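Votow Community Forum > Data Collection > Manipulation
Thread: Episode boundaries for bottle tasks, and whether to keep hesitations
Started November 2024

gespinoza
We are collecting teleoperated episodes for a kitchen tidying policy. Single arm in use, multi-fingered hand, head view plus joint states and commanded positions. Current count is 238 episodes across 2 kitchens. The operators are consistent enough on the grasp itself. My problem is segmentation.

At the moment an episode starts when the operator engages the clutch and stops when they release it. That leaves a variable amount of dead time at both ends, and in the middle as well, when the operator has the bottle in hand and is deciding where to go next. The first policy we trained learned the pause very well. It grasps, lifts a little, and then sits there.
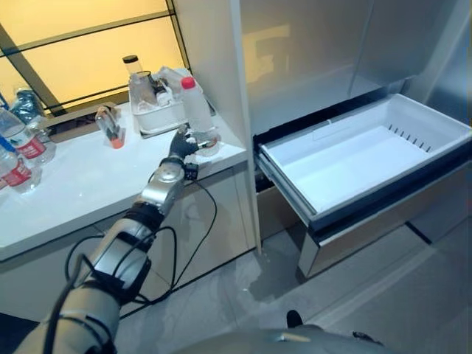

I could trim by joint velocity, dropping any frame under a threshold. The trouble is that a slow approach to a transparent object looks the same as a pause in the velocity trace. With a low threshold I keep the dead time, with a high one I cut into the approach, and the hand appears to jump the last stretch to the bottle. Has anyone found a rule that works without going through every episode by hand?

Giuliana Espinoza

b_egger
Don't trim on arm velocity alone. Use arm velocity and finger command together. If the arm is slow and the finger command is changing, keep it. If both are flat for longer than your action chunk, cut. We ran this on the Kindutari set and it removed most of the dead time without touching the approaches.

What chunk length are you using?

gespinoza
60 steps. I had not considered tying the cut to chunk length. Finger commands are logged at the same rate as the arm, so that is easy to test.

hzwahlen
I disagree with cutting at all. If you remove the pause from the middle of an episode, the state before the cut and the state after it are not neighbors in time, and anything that uses history will see a step that never happened. You also lose the settling. A plastic bottle held by the fingers moves a little after lift, and those frames are where the policy learns to wait for it.

Fix it at the source. Give the operator the full instruction before the clutch goes in, including the destination. "Pick up the bottle with the red cap, place it in the bin" in one sentence. Operators pause because they have been told half of the task.

b_egger
Settling is over well inside one chunk, so the rule keeps it. Agreed on the discontinuity. Split into two episodes at the cut and don't stitch.

hzwahlen
Then your second episode begins with the object already in the hand, and the policy has no idea how it got there.

b_egger
Which is a state it will be in at run time. I want those starts in the data.

napaporn_i
Both, with a flag. On Serance we keep the raw episode untouched and store a mask next to it. The loader decides. When somebody changes their mind about the threshold, you regenerate the mask and don't have to collect again. We changed ours more often than I would like to admit.

Separate point for the original poster: how varied are your counters? If the clutter is identical in every run, segmentation is the smaller problem. Ours had the same basket in the same corner for the whole of September and the policy used it as a landmark. We moved the basket and reaches went wide.

gespinoza
Clutter is reset by hand between blocks, so it does vary, but less than it should. The large items stay put. I will add a shuffle step to the reset sheet.

The mask idea is good. Storage is not a constraint here.

h_leitner
Something nobody has raised. Check lighting before you blame the pauses on instructions. Clear plastic against a white surface is poor in the head view, and my operators slow down when they can't see the edge of the bottle on the monitor. I compared two blocks of 100 episodes with the same operators and the same script, and changed only the exposure setting. The block with lower exposure had visibly shorter approaches. I did not do statistics on it.

hzwahlen
That would explain slow approaches. It would not explain a pause after lift, when the hand already has the bottle.

h_leitner
Correct, it only covers the first half.

gespinoza
Results from the existing set, no new collection. Two-signal rule, cut at one chunk, stored as a mask and split with no stitching. Retrained with otherwise identical settings. The stall after lift is gone in most rollouts. It still appears when the bottle starts close to the counter edge, and I have few examples of that.

Next block will use full-sentence instructions as Hermine suggested, so I can see how much the mask still removes.

hzwahlen
Please log the pause length per operator when you do. I expect the spread between operators to be larger than the effect of either fix.

napaporn_i
Keep the clutch signal in the log too. We dropped it on the Baumgartner runs and had to guess the boundaries afterward from the joint traces.

gespinoza
It is logged. Will post the per-operator numbers in this thread when the block is finished.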